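An afternoon at the Zeso open house in Ermont

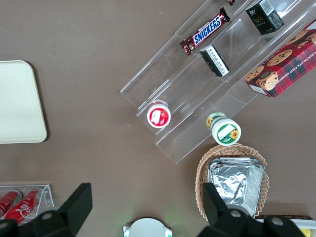

Snacks and jars on the clear tiered stand, with a Snickers bar up top and the shortbread box to the right.

I had been meaning to visit Zeso for a couple of years, ever since my sister-in-law came back from Ermont with a tote bag full of brochures and a lot of opinions about shelf heights. They design displays for small shops, the kind of place where you buy a newspaper and leave with a candy bar you hadn't planned on, and every August they open the building to anybody who cares to look around. I used to help out in a corner store in Anlow when I was in school, so I care more than most people do!

The drive took longer than it should have (road work by the river, and then I missed the turn), and I walked in a little after 2 with the first tour already underway. A very kind woman at the front desk gave me a sticker with my name on it and sent me down the hall to catch up. Admission was free and the coffee was good.

Our guide was Jonas Pichler, who has been arranging shelves for 32 years and still talks about them like a man describing his garden. The first room was all drawings and cardboard models, and I'll admit I hurried a bit, but the second was the one I'd come for. They call it the counter room, and it's where they try out the small displays that sit near a register.

I spent most of my time at a brown table with a clear acrylic stand set on it at a slant, stepped like a little staircase, each shelf with a raised lip along the edge. It's such a simple thing, and I could have looked at it all day. A Snickers bar lay along one of the upper shelves, and there was a red plaid box of chocolate chip shortbread with big round cookies on the front that made me wish I'd eaten lunch. Lower down were two round jars, one with a red lid and a bit of fruit on the label, the other with a sunflower on it and lying on its side. We had a jar at the store in Anlow that was forever rolling behind the gum, so I felt right at home.

Jonas likes clear stands because the wrappers get to do the talking. He also thinks a slant is friendlier than a straight row, though he told us a shop owner in Zhuravel once argued with him about it for an entire dinner — and ended up ordering the straight ones anyway. I'm with Jonas. A straight row always looked to me like it was waiting for inspection.

After that came the storeroom, where they keep more than 600 sample stands going back to the early days. Some are wire, some are painted tin, and one is shaped like a boat and apparently held sardines. I asked if any were for sale and was told no, very nicely, twice.

The whole visit runs 68 minutes if you keep up with the group, and a good deal longer if you dawdle the way I do. Parking is behind the building, and the gate is narrow, so take it slowly. Wear comfortable shoes, too, as the storeroom floor is bare concrete. I stopped at the bakery across the street on my way out and bought shortbread.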